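Tiled floor over old quarry tiles, do I have to lift them first?

Posted in Floors and Walls
Lurnby_Semi
4 replies, 512 views

We have a 1930s semi with the original red quarry tiles in the kitchen and back passage. They are solid, mostly, but stained and a bit uneven where a range used to be. I would like a white floor in there, ordinary ceramic or porcelain, nothing fancy.

The first tiler who came said everything has to come up and a new slab go in, with a membrane. The second said he would tile straight over the top and be finished before the weekend. The difference in price is large enough that I don't trust either of them.

I've tapped all over with the handle of a screwdriver and a few tiles near the back door sound hollow. There is no damp smell. The back door opens inwards and clears the present floor by 15 mm or so. The units are staying where they are.

Can I tile over, and if so what do I need to do to the old ones first? I'm fairly handy and have tiled a bathroom wall, never a floor.

Mutier
Member, 3339 posts

You can tile over them if they are sound, but check for damp before you spend anything. A house of that age very often has quarries bedded straight on to concrete or ash with no membrane underneath. The moisture comes up through the joints and evaporates, and you never notice it. Put porcelain on top and it has to go somewhere else, usually into the walls. You then get blown plaster just above the skirting.

Cut a piece of clear polythene the size of a tea tray, tape it down on all sides and leave it for a few days. Do it in two places, one by the outside wall and one in the middle. If there are beads of water under it, or the tile has gone dark, you need to think about a liquid damp proof membrane or lifting the floor. A membrane on top of old quarries will only hold if they have been properly ground, because they soaked up years of polish and the stuff peels off.

If it stays dry:

Lift the hollow ones near the door, clean out underneath and fill with a repair mortar. Don't be tempted to leave them.

Scrub the whole floor with a strong cleaner to get the wax off, rinse it twice, and let it dry fully. Drip some water on. If it sits there in a bead there is still wax and you need to go again.

Prime with a gritty primer meant for non-absorbent floors. The PVA people use on walls is no good here.

Fill the dip where the range was with a fibre levelling compound. You'll want a long straight edge to check it, and the dip is always bigger than you think.

Use a flexible adhesive and a 10 mm notched trowel, and butter the back of each tile as well.

Look at your door again. With 15 mm of clearance, a 10 mm tile and 4 mm of adhesive under it, you have nothing left for a mat. Take the door off and trim the bottom if it's timber. If it's a plastic one you can't, and that might settle the whole question for you.

Also check your dishwasher and washing machine. If they sit under a fixed worktop and you raise the floor in front of them, they will never come out again.

Grimumton Lass
New member

I would keep the quarries personally, people pay good money for them now. We had ours cleaned up and they look lovely. White floors show everything.

Jakubowski
Member

Agree with Mutier on the damp test. I did mine over old tiles in December and the only thing I would add is to do it when you can leave the heating low and keep everyone off it. Mine took longer to go off than it said on the bag, I think because the kitchen was cold.

On the white, we went with a gloss finish and a mid grey grout. My sister had white grout in hers and it was beige along the sink within the year.

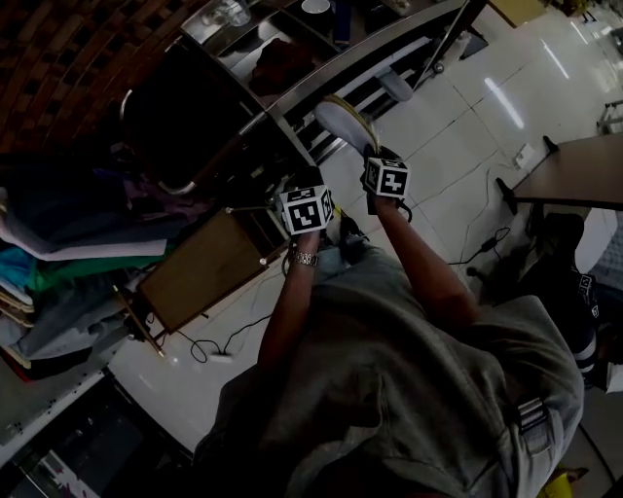

Start from the doorway you see most and work out where your cuts fall before you mix anything. I laid out a dry row in each direction with spacers and found I'd have had a strip as thin as my thumb all along the units, so I moved the lot over by half a tile. It took ten minutes. Buy a spare box as well, and keep the label, as the shade changes between batches.

For the step down into the next room I used a ramped metal trim. You bed it in the adhesive with the last row, so have it cut ready.

Lurnby_Semi

Thanks all. The back door is timber so it can be trimmed. I hadn't thought about the dishwasher at all, it's under a fixed worktop with a gap I can just get a finger into, so that might be the bigger problem. I've taped down polythene by the back wall and next to the larder and will leave it until the weekend.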